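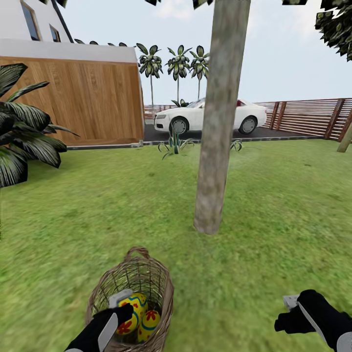
Figure 1. Front lawn setting of the egg collection task, with the basket below the left gripper.

Erkitz Fund – Student Robotics Award 3012
Interim Progress Report
Submitted by the Hadgu Technical High School Robotics Club
Faculty supervisor: Seija Kuusisto

1. Purpose of the award

The award supports a student project in two-armed manipulation, carried out entirely in simulation. Students are asked to build a set of household and outdoor tasks, to operate a robot through each task, and to submit the recorded runs with a written account of their methods. This report covers the period from the start of the school term through March.

2. Participation

The club has 12 enrolled students, organized into a scene group and an operations group. Two students left the project in January owing to schedule conflicts and were replaced from the waiting list. Meetings are held twice a week in the computer laboratory, with an additional open session at 4:30 p.m. for students who need more time at the operator station.

3. Work completed

The scene group has delivered the kitchen, workshop and front lawn settings. The front lawn was the most demanding of the three. It includes a house, a paved driveway with a parked car, palm trees and a slatted fence, and the first version ran too slowly on the laboratory computers to be usable. The group reduced the detail of the grass and the background plants, after which the setting ran at an acceptable speed. The work was done in Orberg, the scene editor licensed under the award.

The operations group has recorded around 300 runs across all settings. In the egg collection task, the operator controls both arms and places decorated eggs in a wicker basket on the lawn. Students reported early difficulty with the basket handle, which obstructs the approach of the gripper from certain angles. The written operator procedure now asks students to select the approach path before closing the fingers on an egg.

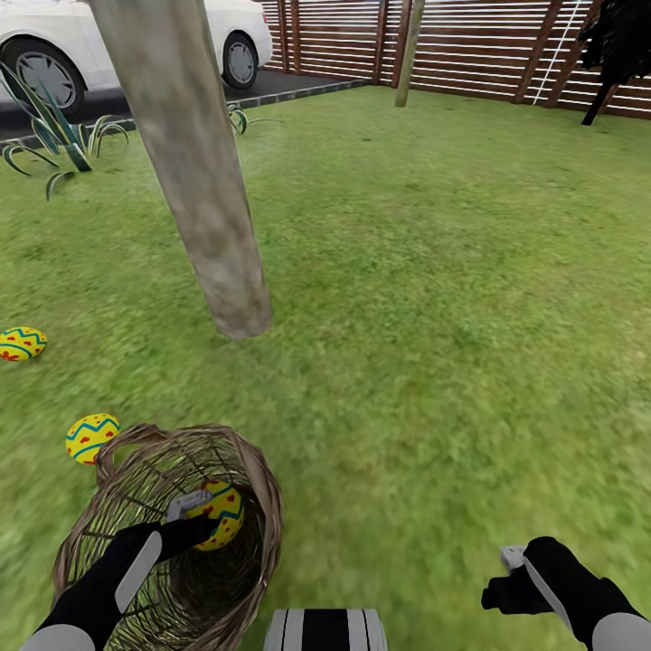 Figure 2. Egg collection task: the left gripper holds an egg inside the basket, with two eggs on the grass.

4. Budget

Spending is within the approved plan. The remaining equipment funds are reserved for a second operator station, which has been ordered from Kadum. Delivery is expected in April.

5. Matters requiring attention

Storage of the recorded runs has exceeded the original estimate. The club requests permission to move funds from the travel line to cover additional disk space – no increase in the total award is sought. Review of the recordings is also behind schedule, and 20 runs from the workshop setting must be repeated owing to an error in the file settings.

6. Next period

The operations group will complete the egg collection series and begin the table-clearing task. Student method statements are due to the supervisor in May and will be attached to the final report.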